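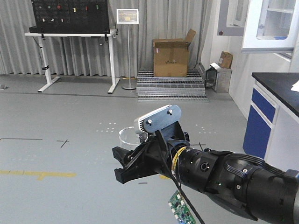
Arm with two-finger gripper and sensor bracket fitted, ribbon cable looped over the forearm

Stundel Wrist Bracket Kit

A bolt-on bracket for carrying a small camera or depth sensor above a two-finger gripper. Designed for home builds and shared workshops where the arm gets stripped and rebuilt often. Cut and finished by Jodumska.

In the kit
Bracket plate
Screws and washers
Hex key
Printed drilling template

Specifications
Plate length: 100 mm
Plate width: 51 mm
Weight with hardware: 159 g
Price: $29 plus postage

Fitting
Power the arm down and lock the wrist before you start. Sit the plate on the gripper body, start both screws by hand, then nip them up evenly. Aluminium threads strip easily, so go gently. Allow about 15 minutes. Run the sensor cable back along the forearm with enough slack for full wrist rotation - tape is fine while you sort out the routing. Redo your hand-eye calibration afterwards. 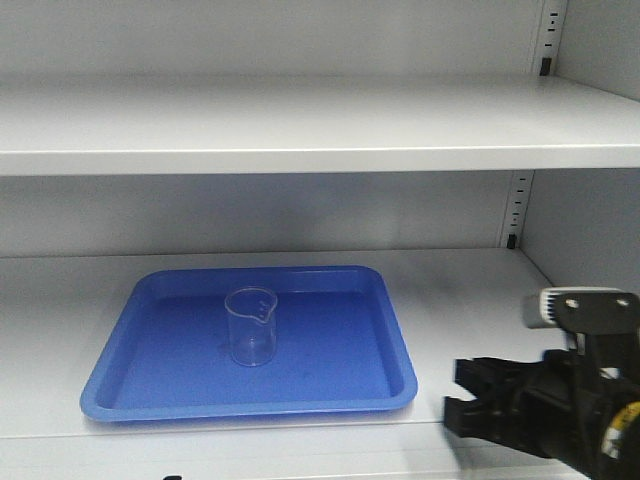 Gripper at the lower shelf, beside the blue tray and beaker

Working in shelving
The sensor adds height above the fingers. Measure the gap under the upper shelf and set it in your motion planner as a hard limit. Try new paths at low speed with light plastic labware first.

Fits Grusetti and Ionescu wrist flanges. Other patterns can be drilled using the template. Sensor, gripper and cables sold separately.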